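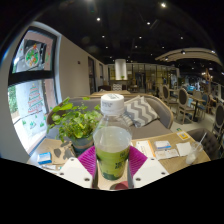

4. Feeding plants in pots

This section covers mixing and using Brimia liquid plant feed on house plants kept indoors in the Orkden range of pots. Read it through once before opening the bottle. For plants in the wall trough, see section 6.

4.1 What you need

One bottle of liquid feed, with its cap
A watering can or jug marked in millilitres
A measuring spoon or the 15 ml scoop from the starter box
An old cloth or some paper napkins
A saucer or tray for each pot

Clear a space on a table near the plants and put down paper if the top is bare wood. The feed leaves a ring if it dries there. Keep paperwork, food and medicines at the far end or take them off the table altogether.

4.2 Before the first feed

1. Check that the plant has been in its pot for at least four weeks. Fresh compost already has feed in it.
2. Push a finger into the compost as far as the first joint. If it is dry, water with plain water and wait until the next day.
3. Pick off yellow leaves and anything lying on the surface of the compost.
4. Lift the inner pot and tip away any water standing in the outer one.

Note: The outer pots have no drainage hole. Roots left in standing water will rot, whatever you feed them.

4.3 Mixing

1. Stand the bottle upright on the table. Make sure the cap is screwed down fully, then turn the bottle over gently five or six times. Some settling is normal. Do not shake hard, as this makes froth and you will not get a true measure.
2. Put 1 litre of water in the can. Tap water is fine in most areas. Let it come up to room temperature first.
3. Hold the bottle round the lower half, unscrew the cap and lay the cap upside down on the cloth.
4. Measure 15 ml of feed and add it to the water. For ferns and seedlings use half this amount.
5. Replace the cap straight away and wipe the neck. Dried feed in the thread makes the cap stick.
6. Stir the can with a stick or an old spoon.

Caution: Never pour feed back into the bottle once it has been in the scoop or the can. Mixed feed keeps for one day only.

Caution: Keep the bottle out of reach of children and pets. Do not move feed into a drinks bottle.

4.4 Feeding

1. Pour slowly on to the compost, close to the rim of the pot, lifting the leaves out of the way with your free hand. On bushy plants you may have to turn the pot as you go.
2. Stop when a little liquid comes through at the bottom.
3. Leave for 18 minutes, then empty the saucer or outer pot.
4. If feed gets on the leaves, wipe them with a damp cloth. Leaves left splashed on a sunny sill can mark.

Repeat every two weeks while the plant is growing. Stop feeding in December and start again when new shoots show - earlier than that does no good and can scorch the roots.

4.5 If something goes wrong

White crust on the compost: too much feed. Scrape off the top layer, run plain water through the pot at the sink and miss the next two feeds.

Brown leaf tips: often dry air. Move the plant away from the radiator before changing the feed.

Small flies round the pot: let the top of the compost dry out between waterings.

Cap will not turn: hold it under a warm tap for a minute, dry it and try again. Do not use pliers.

4.6 Storing the bottle

Store upright with the cap on, between 5 and 25 degrees, out of direct sun. A cupboard is better than a windowsill. Feed that has been frozen should be thrown away - ask your council where to take it, and do not pour it down an outside drain.

Write the date of opening on the label in pencil or biro. Use within a year of that date.

Refills and spare scoops are sold under part number 267.

Section 4 last revised 2/19/23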